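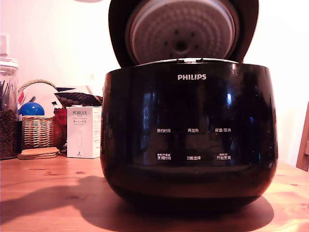 Slow down and let the arm catch up with you, was the first comment we got on our early recordings, and it ended up taped over the desk for the rest of the term. It is still good advice, and if you only have time for a sentence or so of this report, that one will do you more good than most of what we wrote ourselves!

Teaching a Lid: Demonstrating Kitchen Tasks by Remote Control
Final report, Clarken project course, spring term

What we set out to do

Our project was to show a robot arm how to do small jobs with ordinary kitchen things, by driving it ourselves and recording everything it did, and then to train a policy on those recordings and see how far it got. The main job was closing the lid of a rice cooker. The side job was pressing the start button, which we thought would be easy (more on that later, because it was not).

We picked the rice cooker after a long evening of going through everything on the counter and arguing about it. A mug is fine, but everybody does mugs. A lid on a hinge has a path it has to follow, and if your hand comes in at a bad angle you end up pushing the whole cooker along the table. You also have to keep pushing right up to the end, when the latch catches. A person does all that without thinking, and we wanted to find out how much of it comes through when the person is holding a controller on the other side of the room.

The equipment

The arm is a Kivedon with a two-finger gripper. Samuel is the remote control setup, built by an earlier group in the same course, and we inherited it along with a folder of notes that we should have read sooner than we did. You hold a handle, the arm follows your hand, and a trigger opens and closes the fingers. There is a pedal on the floor that disconnects you from the arm, so you can bring your hand back to a comfortable place without dragging the robot along with it. We used the pedal constantly, and anyone building something like Samuel should put the pedal in before the fancy parts.

Recording and playback went through Brulisano, which lines up the camera pictures with the joint positions and the trigger. It is patient software, and it let us throw away a bad run with one key. We were grateful for that key more often than we would like to admit.

Setting up the table

We worked on a wooden table in a lived-in room, with everyday things left standing near the cooker. We talked about clearing everything away, and for the first batch of demonstrations we did exactly that. The policy trained on those runs was quite happy on a bare table and hopeless on one with things on it. It would start toward the cooker and then wander off in the direction of whatever was new. From then on we left the table the way a table normally is, and moved things a little between batches so that the arm would not learn to steer by the neighbors. 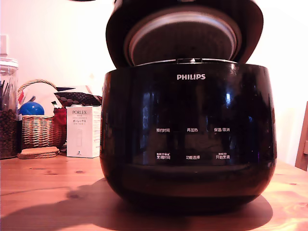 Figure 2. The Philips rice cooker with its lid open, beside the basket and the white Porlex box.

The cooker's body is glossy black and picks up the light in pale streaks down the front. We had not given that a thought until we started training. The streaks change whenever the sun moves or a person walks by, and an early policy seemed to treat them as part of the object. We could see it in the way the approach drifted in the late afternoon, when the room was at its brightest. The cure was simply to record at different times of day. That took some scheduling, and one of us became very attached to the early morning slot, when it was quiet and the kettle was free.

How we gave a demonstration

Each demonstration of the main task began with the lid fully up and the gripper well off to one side. The operator moved the fingers behind the lid, made contact high up near its edge, and then followed the hinge around and down until the lid was shut. We kept the fingers closed the whole way, using them like a knuckle. We did try gripping the edge of the lid, and it can be done, but it asks for a twist of the wrist partway down, and Samuel is not at its best with twisting.

Two of us did all the operating, and we learned early on that we had very different habits. One came in from above in a big generous arc, and the other went in low and straight, with a small pause before touching anything. Both ways closed the lid. When we mixed the recordings and trained on the lot, though, the arm hesitated right at the fork between the two, sometimes for so long that we stopped the run. We sat down with the recordings side by side and agreed on a shared way of doing it: the arc, but with the pause. I think that afternoon was the most useful one of the whole project, even though we did not record a single demonstration in it.

The pause deserves a word of its own. When you drive an arm from across the room you cannot feel the lid, so you look, and looking takes a moment. We worried that these little stops would teach the robot to stop too. They did, when they came at random. When we always stopped in the same place, just before contact, the policy picked it up as a sort of settling step and its contacts got gentler. We would not claim too much for this, having only tried it on one appliance, but it was a pleasant surprise.

What we collected

We recorded 200 demonstrations of closing the lid in the agreed style. Samuel's earlier groups had left behind a set of 800 demonstrations of other tabletop jobs, mostly picking things up and putting them down, and we used those to warm up the policy before it saw any of ours. When we had cut everything into short segments and labeled them (approach, pause, contact, push, release), our own part came to 2847 segments, every one of which was looked at by a human being with a cup of coffee.

The labeling was slow and we complained about it a good deal, but it made us watch ourselves. You notice that your hand tenses up near the end of a session. You notice that you rush the release, as if the job were over the moment the lid is down, and the gripper bumps the top of the cooker on its way out. After seeing that in the playback we started resting between batches and swapping operators before anyone was tired, and the later recordings are nicer to look at, with smoother paths and far fewer pedal presses in the middle of a push.

How it went

With the lid task the final policy did well from the starting positions we had practiced and fairly well from ones we had not. Its most common mistake was stopping the push too early, with the lid resting on the latch and not caught. We put this down to our own recordings. From where the operator stands, a lid that is down and a lid that is latched look the same, and some of us (all right, both of us) had let go a touch too soon in the early batches. Going back and removing those runs helped more than adding new ones did.

The button was another story. The controls are a set of white Chinese labels printed straight onto the black front, in two rows, with the one for starting to cook at the lower right. A person reads the label and puts a finger on it. Our closed gripper is a good deal blunter than a finger, and through Samuel it was hard to judge the last little bit of distance to a shiny surface. We could do it ourselves on a good day. The robot, having learned from us, could do it on a very good day. We ended up leaving the button results out of the comparison and writing them up as notes for the next group, who are welcome to them.

Moving away from the table

In April we spent the last stretch of the project on a smaller study, looking at how the rest of a room affects the operator and the policy. A wrist camera does not stay politely on the object. It swings around as you move, and chairs, a television, cables and whatever else is in the room pass through the view. For an operator watching on a monitor that can be confusing, and we both got lost at least once and had to look up from the screen to find our own robot. It got easier once we learned to keep an eye on the gripper fingers first and the background second.

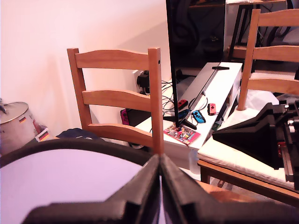

Can a person with no robotics background give demonstrations that are good enough to train on?
A complete beginner can, after a short practice period, as long as the task has been shown to them first and they are allowed to throw away their early tries. In our guest sessions the beginners were slower than we were, but they were also more even, and their recordings mixed in without trouble once they followed the same approach and the same pause.

Notes for whoever takes this on next

Read the folder that comes with Samuel before you plug anything in. Agree on how you are going to do the task, out loud and with your hands, before the first recording. Watch your playback on the same day, while you still remember what you were trying to do. Hold the push until you are sure of the latch — and then hold it a moment longer. Brulisano will fill the disk without warning you, so check the space before each batch.

If we had another term we would like to put some sense of touch into the handle, even just a small buzz on contact, and then record the lid task all over again to see whether the early stops go away. We would also try the button with a narrower fingertip. The mounting drawings for one are in the shared folder, unfinished, next to the segment labels.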